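Istbridge remembers its own, one name at a time

I went along to the Riviere Hall on Thu 3 April for the first reading of the Istbridge memory book, and I'm so glad I did. It's a big green ledger (heavier than it looks!) where anybody in town can write a few lines about a person they miss, and by the end of March it had 2,652 entries in it.
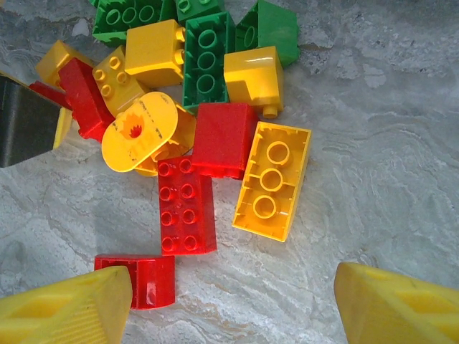 Green, yellow and red toy bricks on a marbled top.

Solène Lefèvre, who started the whole thing after her grandmother died, read first. She'd picked an entry about a bus driver who used to wait for late schoolchildren, and then one that just said "Dad, I still use your spanner." I had to look at the floor for a bit after that one – so did the man next to me.

There were 11 readers in all, the youngest of them 8 years old, and tea afterwards that went on much longer than the readings did. I ended up swapping stories with two sisters whose old neighbour had taught me to swim, which I'd never have guessed when I sat down.
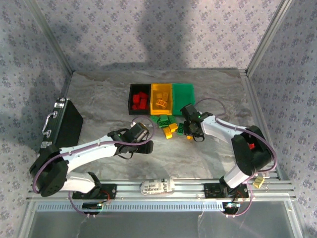
Red bricks in the black bin, yellow ones in the bin beside it.

The book now goes to the library on Trornevent Street, and you can add to it whenever they're open. Solène is hoping to print 2,000 copies of a small selection in time for Christmas. I've put my aunt Joan in, on the page with the tea stain.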